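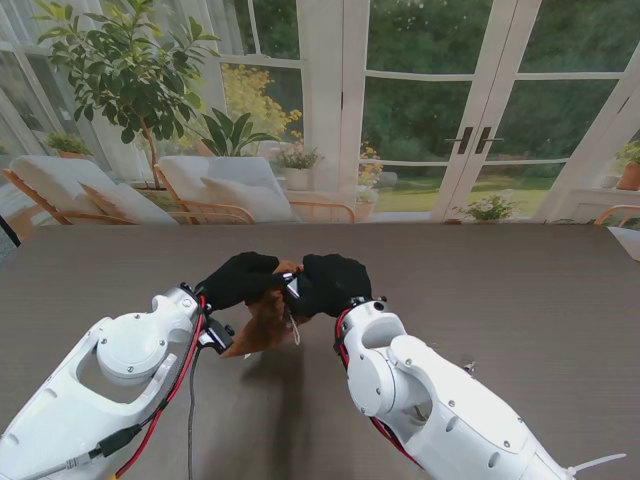 Page last changed: 29 March 2021

Print this page | E-mail this page

How to save and store seeds from your own tomatoes

I have grown tomatoes behind my house in Drolport for 13 years, and in the first years I bought new seeds every spring. Then my neighbor gave me four fruits of a sort he calls Rilia and told me how to keep the seeds. I write down the method as I use it now.

Choosing the fruit

Take seeds only from open-pollinated sorts. If the seed packet says F1, the children will not be like the mother, and you can wait a whole summer for a disappointment. Choose a healthy plant, not the one with the biggest single fruit. Leave the tomato on the plant until it is fully ripe and a little soft.

Fermenting

Cut the tomato across the middle and squeeze the seeds with their jelly into a glass. Add two spoons of water. Cover the glass with a piece of kitchen paper and write the name of the sort on it. I once had five glasses without names, and it was May two years later before I had sorted out which was which.

Let the glass stand in a warm room, out of the sun. Stir one time each day. After three days there is normally a thin white skin on top and the smell is not nice – put it in the laundry room if your family complains. Do not wait more than five days, or the seeds can begin to sprout.

Washing and drying

Fill the glass with water, stir, and wait one minute. The good seeds sink. Pour off the rest and repeat until the water is clear. Empty the seeds into a fine sieve, then spread them on a plate. Kitchen paper is a bad surface here, the seeds glue themselves to it. Move them with a finger every day. In my kitchen they need one week. A dry seed makes a small sound when it falls on the plate.

Storing

I use paper bags, the small brown kind, with the top folded two times. Plastic keeps the last moisture inside and the seeds get mold. Tie a paper tag to each bag with thin string and write on it the sort, the year and which bed it came from. Use pencil, ink gets pale. All the bags go in a tin box in a cool cupboard.

Testing old seeds

Put 20 seeds on a damp cloth inside a lidded box and keep it warm. Look after eight days. If fewer than half have sprouted, sow thicker or ask a friend for fresh ones. My oldest Rilia seeds are from six summers ago and they still come up, only slower.

Contact: Ragnvald Ekström, Drolport | © Öberg Garden Pages | Back to top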